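## 4.2 Unplugging as a two-handed task

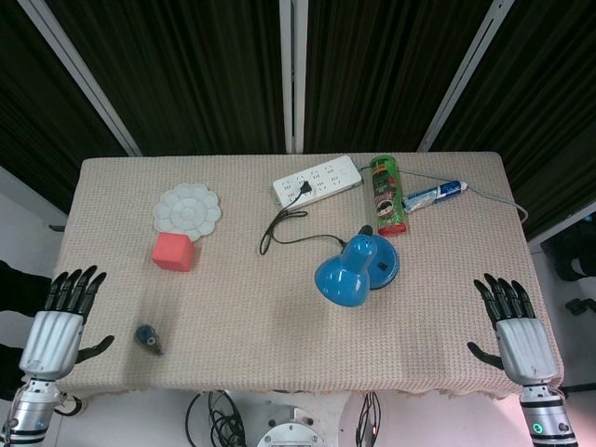 *RESULTS · BIMANUAL MANIPULATION*

**Figure 3.** The desk lamp layout of the cluttered table set, from the head camera. Both hands are at their start positions at the near corners of the cloth. The lamp is plugged into the left portion of the power strip, and its cord loops across the fabric between the two.

Of all the tasks in the set, unplugging the lamp is the one we most enjoyed working on, and the one that taught us the most about our method. Pulling out a plug sounds simple. The trouble is that a strip lying free on a tablecloth comes along with the plug, so one hand has to hold it down while the other pulls, and both have to agree on when to start. The cord makes things harder still. In the layout of Figure 3 it runs away from the plug, folds back in a narrow loop and only then heads for the lamp, and a thumb that sweeps too low can catch it on the way in.

We compared three policies. The first, *Joint*, predicts the motion of both arms in one go. The second, *Split*, gives each arm its own network, with no link between them. The third is our own method, Clusik, which also gives each arm its own network but lets the two exchange a short "waiting for" signal at every step. The signal is learned from the demonstrations and needs no extra labels. All three were trained on the same 200 demonstrations, recorded by Iara Escobar and the Ulness team, and each was tested on 45 trials.

A trial counted as a success if the plug came fully out of the strip and the lamp was still upright or lying as it had been placed. We did not penalise wrinkles in the cloth, though we had plenty!

Clusik completed 38 of its 45 trials, against 27 for Joint and 16 for Split. The gap between Clusik and Split is the result we care about most, as the two differ only in the signal. Split fails in just the way one would expect: the pulling hand closes on the plug and sets off before the other hand has the strip, and the whole thing slides across the table. With the signal switched on, the pulling hand pauses. We had hoped for this, but it was a real pleasure to watch it appear in the very first test batch, with the fingers closed on the plug and the arm holding still until its partner arrived.

Joint has a different weakness. Its timing is good, but it copes poorly when the objects nearby are moved. We shuffled the other items between trials (the scalloped plate, the red block, the correction tape, the chip can and the toothpaste), and Joint lost most of its failed trials when the can lay close to the strip. Our reading is that a single network ties the path of each arm too closely to the whole layout. Clusik was less troubled by this, although it was not immune.

The seven trials that Clusik lost are worth a closer look. Four were cord catches, where the thumb hooked the loop and dragged the lamp. Two were poor grips on the plug, which is black, as are the fingers, and hard to make out from the head view once a hand is over it. In the last, both hands waited for each other until the time limit ran out. We have seen this standstill a few times in the Drurnelero simulator too, and a small random nudge to the signal after 10 seconds clears it there. We have not yet tried the nudge on the real arms.

We also ran 13 further trials with the cord laid straight, using the same Clusik weights. Twelve succeeded, and there were no cord catches at all. The loop, then, accounts for a good part of the remaining difficulty, and Section 4.3 looks at whether a wrist camera helps the policy to see it in time.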